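Zandville Community College
Indoor Cycling Instruction, Unit 5: The Small Table

By now you have all heard me say that a good class starts before anybody clips in, and I'm afraid I'm going to say it again. We have spent plenty of time on seat height and handlebars. Today I'd like us to stay with the humble little table near the bikes, where you and your riders put things down. Ilham Ouali, who taught me most of what I know, used to set hers up before she even took off her coat, and I still think of her whenever I open a pack of wipes.

A round table suits us nicely, as people come at it from every side. Keep the wipes toward the front where a tired arm can find them, and give any cup a lid and a holder of its own. Cables should be coiled, please, even the short ones!

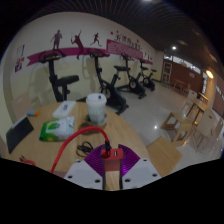
Before the riders come in

1. Wipe the tabletop first, then the handlebars and seats, working along the row.
2. Put your class plan within reach. Mine is on paper and always will be, but a tablet is fine.
3. Leave room for other people's drinks. You'd be surprised how quickly it fills up.
4. Walk once behind the bikes and check the floor for towels and bottle caps.

For next time

Read page 85 of the Bowen manual, the part on room layout, and bring a sketch of your own table. Tadeusz Bednarek has kindly offered to look at the sketches with me in room 209.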